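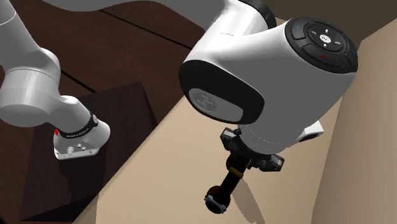
Robot arm on a dark wooden block (render)

1/ Right, the light mortar carrier competition. Been quiet for ages and then two bits of news in one day, so I'll try and put it all in one place before I forget which bit came from where.

2/ Savolainen have bought the turret side of Pundley. Not the whole firm, only the turret people and the workshop that goes with them. Pundley were the ones doing the mount for the Nudberg bid, so you can see why everyone's phone went off this morning.

3/ The press release says the Nudberg work "continues as planned", and maybe it does. But Savolainen have their own carrier in the same competition, so they'd be supplying parts to a rival while trying to beat them. I can't see that lasting past the summer trials, can you?

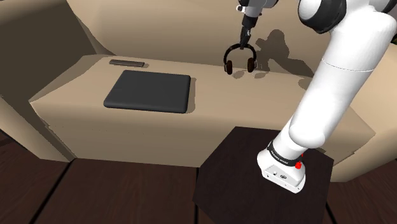
4/ Second bit. The same release says there are 3 bidders left. Last I'd heard it was four, and I've seen no word of anyone dropping out, so either somebody went quietly or whoever wrote it miscounted. Sreekumar Annamalai reckons it's a mistake. I'm less sure - the February update was already a bit vague on this.

5/ On numbers, the first batch is still meant to be 62 vehicles, with 274 in total if all the options get taken up. I'd be surprised if they all are, budgets being what they are, but that's the figure in the tender.

6/ Weight is the thing I keep coming back to. With the heavier mount the Nudberg one must be sitting very near the limit, and if they have to swap to somebody else's mount now they'll be redoing the recoil tests as well. Months of work, that.

7/ Lanying Long asked if the older carriers could just be refitted instead. Some could, I think, but the hulls are around 35 years old and the floor would need strengthening. Will dig out the old trial report tonight and post the page on it.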